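Magazine cover

A magazine cover is the outside of a magazine, and above all its front page. It carries the name of the publication, a picture or a design, and usually a few lines which tell the buyer what is inside. The cover has two tasks which do not always agree with each other. It must make the magazine easy to recognise from month to month, and it must also show that this issue is a new one.

The word "cover" is used both for the printed sheet and for the picture on it. In the trade, the four sides of this sheet are numbered. The front is the first cover, the inside of the front is the second, the inside of the back is the third, and the back is the fourth.

History

The earliest magazines had no cover in the modern sense. The first page of text was also the outside page, with the title set in larger letters at the top. Many titles were sold in loose parts, and the reader took the parts to a bookbinder at the end of the year. When a paper wrapper was added, it was meant to protect the pages on their way to the reader, and binders often threw it away. For this reason, old bound volumes in libraries are frequently complete in their text but have none of their wrappers.

During the nineteenth century the wrapper became a place for decoration and for advertisements. Some publishers kept the same engraved design for decades and changed only the number and the month. The changing cover, with a new picture for each issue, became common when magazines began to be sold at railway stations and street stands, where they lay beside their competitors.

Colour printing changed the cover more than it changed the inside pages. It was expensive, so for a long time a magazine could have a bright cover and be entirely black and white behind it. The cover was also printed on heavier paper, often by a different printer, and joined to the inside pages at the bindery.

Parts of the cover

The name of the magazine, in the form in which it is printed on the cover, is called the nameplate. In British and Australian use it is often called the masthead, although in North America this word more usually means the list of staff inside. The nameplate normally stands at the top, so that it can be read when copies overlap in a rack. In scripts such as Chinese and Japanese the name may be written across the top or down one side, and a title of only a few characters can be printed very large.

The short lines which announce articles are called cover lines. A general magazine may have many of them, while a literary magazine may have none. The issue number, the month and the price are placed where they disturb the picture least. The barcode came into use on covers when shops began to scan their goods, and many art directors disliked it at first. It is commonly placed in a lower corner or along one margin, on a white field, because the scanner needs a strong contrast.

Illustrated covers in science fiction

Science fiction magazines have a special place in the history of the cover. From the time of the cheap pulp magazines, their publishers used strong colours and large, simple figures, and the artist was sometimes better known to readers than the writers were. It also happened that the picture came first, and an author was then asked to write a story which would fit it.

A common method is to put one warm area against a dark ground. Space, night and deep water are all easy to show in blue and black, and a figure in orange or yellow stands out from them even at a distance. The nameplate is then printed in white or another pale colour, so that it does not compete with the figure.

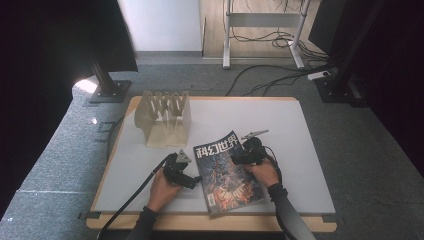 Production

The size of the cover is fixed before any drawing is done. The artist works slightly larger than the final page and leaves an extra strip on the outer sides, called the bleed, which the cutting machine removes. Important details are kept away from this strip and away from the spine.

Thin magazines are usually closed with wire staples through the fold. Thicker ones are glued along a flat spine, on which the title and number can be printed. The designer Hannelore Steiner, in her handbook The Outside Page, advises that a spine should be planned for 12 issues at once, because subscribers keep them side by side on a shelf and see the whole year together.

Varnish or a thin plastic film is often added for protection. Gloss film makes dark colours deeper, but it shows finger marks and reflects lamps. Matt film feels softer to the hand and is easily scratched - for this reason some publishers use it only for issues which are sent by mail.

Variant and special covers

A publisher may print the same issue with 2 or 3 different covers. This can be done for different regions, or to attract collectors. The subscriber's copy sometimes has a cleaner design with fewer cover lines, as it does not need to be sold a second time.

Collecting and preservation

Covers are collected both as part of complete magazines and as single sheets. Librarians generally advise against removing them, because a copy without its cover loses most of its value for research. The collector Rogério Macedo described his own practice in the newsletter Dullia: he keeps each copy flat, in a sleeve open on one side, and never stores pulp paper together with modern coated paper.

The chief dangers are light, damp and rusting staples. Reds and yellows tend to fade sooner than blues, so a cover which has hung in a sunny room may look strangely cold. Old adhesive tape leaves a brown stain that is difficult to remove.

See also

Bookbinding
Dust jacket
Illustration
Pulp magazine
Typography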